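Small Bottles, Small Jars
A gallery by Leokadia Nowicki
Updated 15th December

For some years I have been interested in how people keep their small containers. I mean the little bottles and jars which are too useful to throw away and too small to stand well on a normal shelf. At home I have 40 of them, with spices, buttons, seeds and some things I can no longer name. They were in a drawer, lying on their sides, and each time I opened the drawer they rolled to the back.

My friend Bronisława Kwiatkowski told me that I should try a tray with long compartments in place of a box with many little squares. I did not believe her at first. In a square there is room for one jar only, and if the jar is too wide you have lost the square. In a long compartment the jars can stand one behind the other, and it does not matter so much if they have different widths. You also see quickly which row is getting full.

On this page are two pictures of small containers and their tray, on a white table. I like a white table for this work. A small lid or a dark seed cannot hide on it, and a clear tray looks very light there. The marks on the surface do not disturb me, my own table has many more.
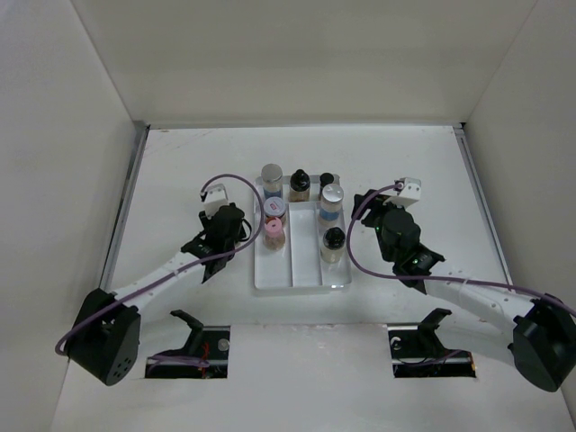
Bottles in the clear tray, with its three long compartments.

A word about clear trays. They are easy to check for dust and for spilled powder, and from the side you can see what is inside without lifting anything. They show every finger mark, this is true, but a soft cloth and warm water are enough. Lorraine Lightfoot wrote to me in April that she prefers solid colours, so that the tray can be found in a dark cupboard. I understand this. In my kitchen the cupboard has a lamp, so I have stayed with clear.

When I fill a tray, I put everything out on the table first. It takes space, but I can compare the heights and put the dark jars together, or spread them between the pale ones if I want to find them faster. Then I fill one compartment to the end before I start the next.
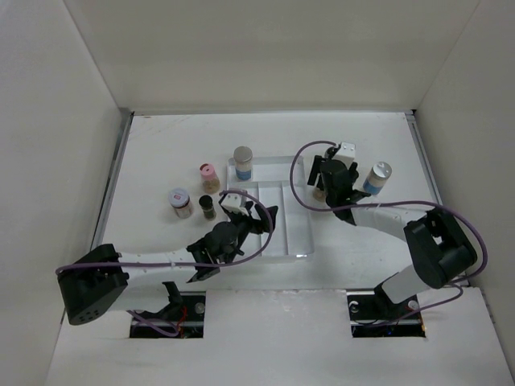 I also leave a little room at the end of each row. A row that is packed very tightly looks nice on the first day, but then you need two hands to take out one jar, and the neighbour comes out with it. One finger of free space is what I use.

Labels I write on the lid if the tray goes into a drawer, and on the side if it goes on a shelf. Jarosław Stępień writes them in both places. He has more patience than I have – and better handwriting.

If you have a tray or a drawer of your own that you would like to show here, please send me one or two pictures and a short line for each. English or Polish is fine. I answer on Sundays, usually in the evening.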